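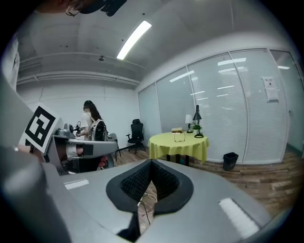

About Us

Filed under: About / Who We Are

Hi, I'm Madalena, and I run Brarau, a small site that reads public hearings so you can follow along without giving up your whole week. I started it at my kitchen table one July, after I sat through six hours of a state senate oversight hearing on a highway contract and then read a news story on it that was four paragraphs long. The story wasn't wrong! It just left out the part where a deputy director contradicted her own written statement, and I'd found that part pretty gripping.

So I typed up my notes and emailed them to my sister and a few people from my old office. They forwarded them, and strangers started writing to ask when the next one was coming. I didn't have a next one. I had to go find a hearing.

What we do now is mostly the same thing, with better formatting. We pick state and county hearings, inspector general reports and the occasional very long audit, and we read them from the first page through the appendices (yes, the appendices, I love the appendices). Then we write up what was asked, what was answered, and what got talked around. Every claim carries a page number or a time stamp so you can go look for yourself and tell us if we've got it wrong. People do tell us. There's a corrections page, and it's longer than I'd like.

The longest thing we've ever covered ran 398 pages, plus exhibits, and was about a water district. I took it on vacation. My husband still brings it up.

There are a few of us these days. Gerrit Jacobs spent years as a court reporter and does our transcripts, and he can hear the difference between a pause and a dodge better than anyone I've met. Jeptoo Kioko covers county government and has a real gift for budget tables. Yen-ting Chang edits all of us, which mainly means taking out my adverbs and asking me what I meant. Sang-wook Shim keeps the site and the newsletter running and built the search tool, so if you've ever looked up a witness by name and found every hearing they've appeared in, thank him.

We have 3,325 paying members as I write this, and that's where the money comes from. We don't take ads, and we don't take money from campaigns, parties or anybody who's registered to lobby. We all vote, and we don't all vote the same way, and lunch can get loud. I'd never claim I don't have opinions. You'll find mine in the column called Margin Notes, with my name on it, and I try hard to keep them out of everything else.

If there's a hearing in your state you think we should read, send it along with a link to the transcript or the video. We can't get to all of them, but two of our best series began with a reader's email, one of them from a retired school bus driver who'd been going to her county board meetings for longer than most of the board had been on it.

The newsletter is free and goes out early, usually before 7 a.m. Sign up with any email address you like. And if you write back to it, the reply comes straight to me, so please do say hello.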